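From: Leidy Muñoz
To: Sorkcombe Growers list
Date: 2018-03-11
Subject: Re: Re: when do you all start tomatoes?

Hi everybody,

Sorry for the slow answer, I've been up to my elbows in potting mix all week (and so has the dog). Kevser wrote:

> I'm new on Nestemby Lane and my yard faces north. Last year
> I started my tomatoes much too early and by the time I could
> plant them out they were three feet of string with a leaf on
> top. When do you start yours, and does anyone bother with a
> heat mat? Also, is it worth saving seed from Işık or do I
> have to buy it every year?
> Kevser Uysal

Kevser, welcome! We have all grown the string kind. My first year I had them tied to a curtain rod.

I count back from the last frost, and in our part of Sorkcombe I don't trust anything until the apple blossom has dropped. Seven weeks before that is plenty for tomatoes. Peppers want longer, ten weeks if you can stand it, and they sulk for most of that.
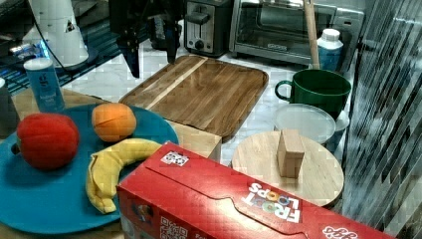
Photo: Roxana Rengifo

The heat mat is worth it for peppers and eggplant. For tomatoes I used to do without, then Roxana lent me her spare and they came up in five days instead of nine, so now I'm spoiled. Take them off it as soon as you see green, though! Warm feet and weak light is exactly how you get string. I keep the shop light so low it nearly touches the leaves and I raise it every few days, when I remember.

On pots – I sow in trays, 19 to a tray (it's an odd old tray, don't ask), and move them up once they have their first true leaves. Bury the stem right up to the leaves when you do it. A leggy tomato can be saved that way. A leggy pepper, not so much.

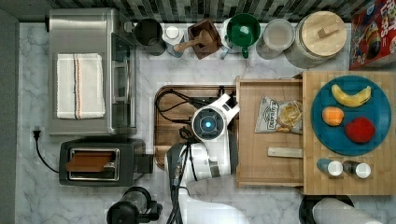
Then there's watering, where I've killed more seedlings than I'd like to admit. I water from the bottom now, let the tray soak for half an hour and pour off what's left. I lost nearly a whole sowing of basil to damping off before I quit using the watering can on them. A small fan on low helps too, and it gives you a stockier stem.

As for Işık, yes, save it! It's an old open-pollinated one and it has come true for me three years running. Pick a fruit off your best plant in August, let it get riper than you'd want to eat, and squeeze the seeds into a jar with a little water. Leave it a few days until it smells awful, rinse, dry on a plate. Mine are in an envelope in the door of the fridge, roughly 100 of them, and anybody who wants a pinch can have one.

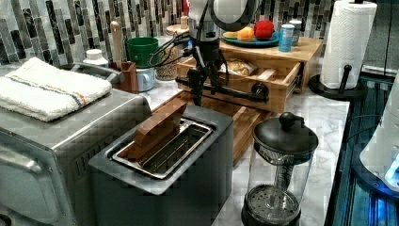 Troretti is a different story. That one is a hybrid, so what you get from saved seed is anybody's guess. I tried it once and got two decent plants and one that made nothing but leaves until frost. Buy those fresh.

For a north-facing yard I'd put the tomatoes wherever the afternoon sun lands and hang on to the shady side for lettuce and chard. Small-fruited kinds will do better for you than the big slicers. 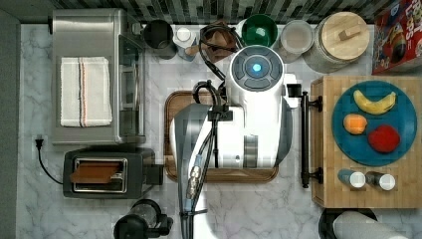 Hülya Türkmen wrote to me off-list that she wouldn't sow a single tomato before April on that side of the lane, because the ground there stays cold long after ours has warmed up, and that hers went in last of anyone's and still caught up by midsummer. She may well be right. I'd split the packet, half now and half in three weeks, and see which ones you like better.

If you need trays, I have a stack behind the shed, just come by and holler.

Leidy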